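# Buying a robot arm for a small prep kitchen: the questions I keep getting

I'm Ramil Bañez, and I do the planning and the money side for Kilurari, a small outfit that preps vegetables for cafés. We've been trying out a robot arm on cutting work, and people keep writing to ask what it costs and what they should buy first. I got tired of typing the same email, so this is the long version. Last touched up in June. 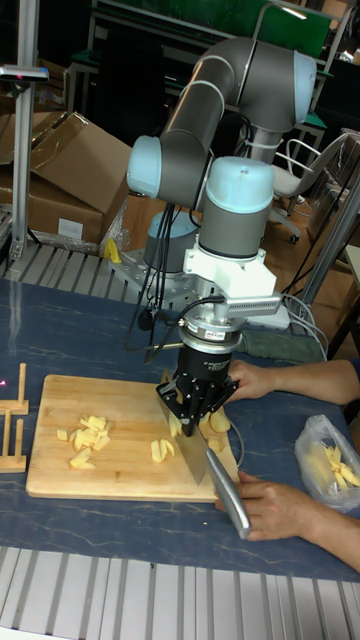 ## So what do I need to buy, besides the arm?

More than you'd think! The arm was the easy line in my budget, one quote and one signature. Everything hanging off it or holding it up came out of a column I'd labeled "bits," and that column grew every week. My list, in the order I wish I'd written it:

- the arm and its controller
- a base plate with plenty of holes in it, so you can move the arm when you find out you put it in the wrong spot
- a table that doesn't wobble
- a gripper
- a sensor, and a bracket to hold it near the wrist
- cables, longer than you measured
- knives and boards (buy spares)
- potatoes

I'm serious about the potatoes. More on that further down.

## Should I buy new or used?

I went back and forth for ages. We looked at a used arm through a dealer called Dehghan and they were perfectly nice about it, but the controller was an older one and the software we wanted to run wouldn't talk to it. So we bought new. If your own software person is happy with an older controller, go used and spend the difference on a better gripper. Ask for the running hours in writing, and ask to see it move before you pay.

## Which gripper should I get?

Ours is a black one with several fingers, and for knife work I'd pick that style again. A plain two-jaw gripper is cheaper and it's fine for lifting boxes, but a kitchen knife handle is curved and slippery and the thing wants to twist. Fingers give you more to work with.

Before you order, check three things with the seller: what bolt pattern the flange needs, how much the gripper weighs (it comes off what your arm can lift), and how long a replacement finger takes to arrive. I forgot the last one.

## Do I still need a person at the table?

For the stage we're at, yes, and you should pay for those hours properly. When we're working on cutting, somebody has a hand on the knife handle while the gripper has the knife too. That's a person's working time, and it isn't small. I left it out of my first budget completely, which my boss noticed before I did.

You also need to sit down and do a proper risk assessment for exactly this kind of work. An arm sold as collaborative doesn't make a blade safe. Put a line in the budget for someone outside your company to look at the setup. We used Prornisa for ours and I thought it was money well spent, even if the report was a slog to read.

## What did you spend on the small stuff?

I won't post the arm price – it depends on your dealer and I promised ours I wouldn't. The rest I can share:

| Item | Dollars |
|---|---|
| Table and rail framing | 2000 |
| Sensor bracket, cables, clips | 627 |
| Boards and knives | 200 |

The 627 started life as a much smaller number. We ordered one bracket, it fouled the cables, we ordered another. Leave yourself room there.

## Do I need a special table?

Not special, just stiff. Framing with a ribbed aluminum rail along the front has been great for us, and you can bolt an upright to that kind of framing and hang things off it later without drilling into anything. I'd spend on the frame and save on the top. For actual food production you'll need surfaces your inspector accepts, so ask them first and get that quote separately. Everything we cut on the trial bench goes in the compost.

## How many potatoes are we talking?

Ha. Enough that I gave them their own line. Chunks and strips behave differently on a board, and if strips are what you sell, you'll want to practice on strips. Bag them as you go or the table disappears. I'd also set aside somebody's time for peeling, because I didn't and it ended up being me.

## Where does it all fit?

Measure the reach, then add space for a chair, the boxes everything came in, and a person who can step back without hitting anything. We planned the floor space around the table alone. The boxes are still with us – don't throw yours out until the warranty runs down, some sellers want the original packaging for returns.

## Is a service contract worth it?

We took the one from Ristus for the first 2 years. I grumbled about it, then signed. If you've got someone in-house who's comfortable swapping a joint or reading error logs, you could skip it. We don't. Read the part about what counts as "tooling," since our contract covers the arm and stops at the flange, so the gripper and the sensor are on us.

## Will it pay for itself?

I can't tell you yet. My spreadsheet has a payback date in it and I've moved that date more than once. If you need savings this year, buy a good slicer! If you can treat the money as a learning cost and your kitchen does odd jobs a slicer can't, it's worth a proper look.

## Can I come and see yours?

Usually, yes. Mornings before 10 are best, closed shoes please, and tell me ahead of time if you want to bring your own vegetables. We've only set things up for potatoes so far, and I need to clear anything else with the people at the bench.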